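Last updated: 19 Jun 2024

Back from Lekville just after four, feet aching, and I have promised myself I will write this up before supper, as the last three entries were all "will write properly tomorrow" and then I never did. So, the kettle is on, the window is open and the neighbour's radio is coming through the wall, and I shall begin with the basket.

I have been meaning to sort out the white basket since May. It came from Vasiliauskas, the hardware shop on the corner by the tram stop, when they were selling off the last of their kitchen things, and I bought it for pegs. It has never held a single peg. It went straight on to the long shelf and became the place where anything small and homeless goes, and by this morning I could hardly lift a corner of it without something sliding out over the rim and under the radiator.

Laimutė Kļaviņa came by at ten with rhubarb (far too much rhubarb, bless her, I shall be stewing it until Sunday week) and when I told her what I was planning she rolled up her sleeves and said she would not leave until we had seen the bottom of it. I do love her for that. We took it to the table and had a good long rummage, with a lot of stopping to say "oh, I wondered where that went". There was the Zindby raffle ticket, number 384, which won nothing. There was the key to my old bicycle lock, though the bicycle went to my nephew years ago. And a receipt from Nodow for 23 in curtain hooks, which I am keeping, since half of them were the wrong size and I still mean to take them back.

We had a rule, which was Laimutė's, that anything neither of us could put a name to went out. I broke it twice. She saw me both times and said nothing, and poured herself more tea.

By noon we had a bag for the charity shop, a bag for the bin and a great many elastic bands, and I wiped the table down and put back what was staying. I had thought the basket would look half empty after all that, but there is still plenty of colour showing through the little holes, red and green and orange, and I find I don't mind it. I like knowing what sort of a muddle I've got. The grey handle wants a scrub, and I'll do that when I do the bathroom.
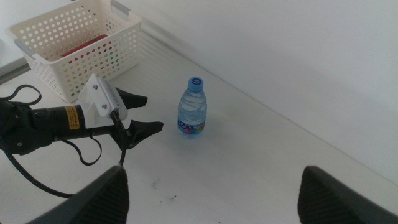
The basket back on the table, and a little bottle of water.

Then off to Lekville on the bus with the charity bag on my knees. The woman in the shop was very kind about the egg cups. I walked home the long way by the canal, where they have painted the railings a dreadful brown, and I stopped for a bun I did not need and ate it on the bench with the pigeons looking on.

Tomorrow the drawer under the oven, if my back allows. I am to ring Laimutė first thing about jars, as she thinks she has some spare in her cellar, and I must remember to buy sugar. The rhubarb is in the sink for now with a wet cloth over it.

Contact | © The author, all rights reserved | Back to top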